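About Brestix

Brestix is a small company that makes and repairs leather shoes for men and women. We started with repairs only. People brought us good shoes with tired soles, and we learned how a shoe is built by taking many of them apart. After some years we wanted to make our own pair from the beginning, and this is how the first model, the Herken, came to be.

The Herken is a plain derby with five eyelets and a round toe. We still make it, and it is still the model that we recommend to a person who buys welted shoes for the first time. It is not a fashionable shoe. It has a little more room over the instep than most derbies, and it looks correct with jeans and also with a gray suit. Later came the Villanueva, a loafer with a hand-sewn apron, and the Brondau, an ankle boot with a storm welt for wet weather.

How we make our shoes

We work in small groups of 62 pairs. The uppers are cut by hand from calf leather, and the two shoes of one pair are always cut from the same skin, so that the color and the grain stay close to each other when the shoes become older. After the cutting the parts are thinned at the edges, sewn together and pulled over the last. Each pair stays on the last for 11 days. We know that other workshops do it faster, and their shoes can be good too, but we have found that our leather keeps its shape better with this time.

The sole is attached with a Goodyear welt. Between the insole and the outsole there is a layer of cork, which takes the form of your foot in the first weeks of wearing. Please do not be worried if the shoes feel stiff in the beginning. Wear them for two hours at home, then for half a day, and let them rest with shoe trees inside.
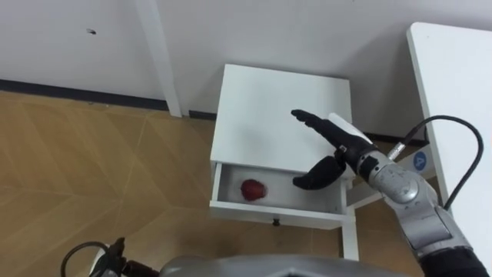 One customer wrote to us that two hours was too much for her with the Villanueva, and that she began with 30 minutes in thick socks and only after a week went out in them. We find this a sensible method, and we now write it on the care card for the loafer. A loafer has no laces, so it must be a little tight when it is new, and the first days ask for more patience than with a derby.

Sizes and fitting

We make three widths in all models. If you are not sure about your size, please send us the length and the width of both feet in millimeters, measured in the afternoon while standing. Almost everybody has one foot that is bigger, and we always fit the bigger one. For the other foot we can put in a thin leather insole without extra cost.

The shoes can be exchanged if they have been worn only on carpet. We look at the soles when they come back, and small marks are no problem for us.

Repairs

The repair bench is still the heart of our company. We resole our own shoes, and we take welted shoes of other makers also, if the upper is healthy. We do not take shoes with glued soles, as the result would not be worth your money. A full resole of the Herken includes new cork, a new outsole, new heels and a cleaning of the upper with cream and brush. The welt is replaced only when it is necessary, and we ask you before we do it.

In October we have the most repairs of the year, so the waiting time becomes longer then. If your winter boots need new soles, it is better to send them in summer.

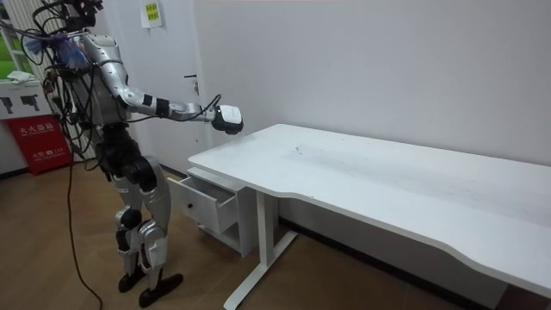

For shoes that come by post, please take out the laces and the shoe trees, and put a paper with your name and your telephone number inside the left shoe. We write to you with the price before we begin any work. If you do not agree with the price, we send the shoes back as they are, and you pay only the postage.

The company today

We make 500 pairs in a year and we repair more than 200. We do not plan to become much bigger, although we would like to add a women's boot on the Brondau last. The first samples were too heavy at the heel, and we are now making new ones with a lower stack.

You can order directly from us or visit the shop to try the models. A fitting takes half an hour, and it is good to write to us before you come. Bring the socks that you usually wear, and if you use your own insoles, please bring them too.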